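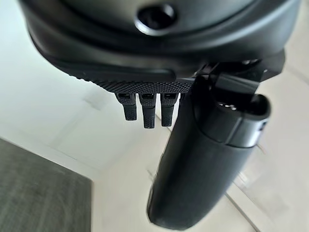 Storage and Dish Drying in a Shared Kitchen: Project Report

Submitted by Isabelle Girard and Brock Turcotte, Household Studies, Hillgate

1. Background

The shared kitchen at Plultcombe serves the residents of one corridor. At the start of the term, residents reported that clean dishes were left beside the sink for long periods and that the counter could not be used for cooking in the early evening. The purpose of this project was to study how washed items move from the sink to their storage places and to propose an arrangement that residents could maintain without supervision.

The project was limited to the sink area, the counter next to it and the storage below. Food storage and waste sorting were excluded, as both are covered by the Dufour group in a separate report. No building work was permitted, and the total amount available for purchases was $90.

2. Method

The work was carried out in October. Residents were asked to record each time they washed or put away dishes on a sheet kept by the door. A total of 339 entries were received. Entries without a time were kept in the total but were not used for the section on evening use.

The authors also spent one Saturday in the kitchen, from breakfast until after dinner, and noted where items were placed after washing. Residents had been informed of the visit in advance, and it is possible that the kitchen was kept in better order than usual on that day.

3. Findings

3.1 Drying

Most residents preferred to let dishes air dry. The main difficulty was the time that passed between drying and putting away. Cups were the items most often left behind. Several residents stated that they did not know which cups were shared and which were private, and therefore did not wish to move them.
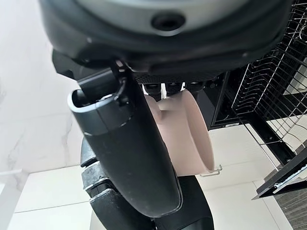
Plates caused fewer problems. They were usually returned by the person who had used them, often within the same hour. Cooking pots were put away last, and in many cases were used again by another resident before they reached the cabinet.

3.2 Storage below the counter

Residents gave different answers when asked what the pull-out storage was for. Some used it for dishes, others for kitchen supplies, and two residents reported that they had never opened it. The authors consider this a low-cost opportunity – the space exists already and requires only an agreed purpose.

3.3 Evening use

The busiest period began at 6:30 p.m. and lasted a little over an hour. During this time, residents who were cooking and residents who were washing needed the same part of the counter. Placing the drying rack over the smaller basin released counter space and was accepted by most residents after the first week. One resident objected that the small basin was needed for rinsing vegetables. This objection is reasonable, and the rack should be lifted off when the basin is required. 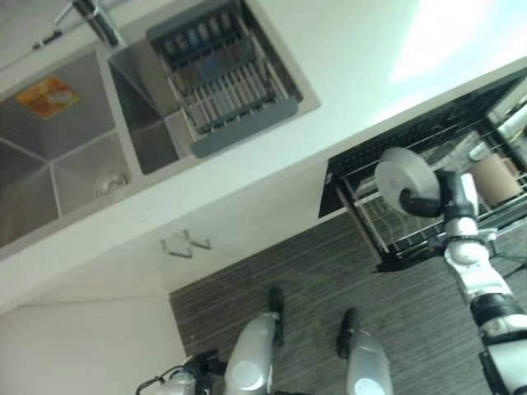 Figure 1. Double sink with the drying rack over the smaller basin, and the pull-out basket below the counter.

4. Proposed arrangement

The drying rack should remain over the smaller basin as its normal position. The larger basin should be kept clear for washing and should not be used for soaking overnight. Supplies such as paper rolls should be kept in the pull-out basket, and dishes should be returned to the upper shelves. Shared cups should be marked on the base with a small dot of Drunuvel enamel paint and tested in one wash before general use.

The cost of the paint and of a printed notice is within the budget. A second rack was considered and rejected, as it would have required counter space that the project was intended to release.

5. Limitations

The record sheet depended on residents remembering to complete it, and about 500 entries had been expected. Late-night use is probably underreported. The new arrangement was observed for only two weeks, and the authors recommend a second round of records in the spring term before the notice is made permanent.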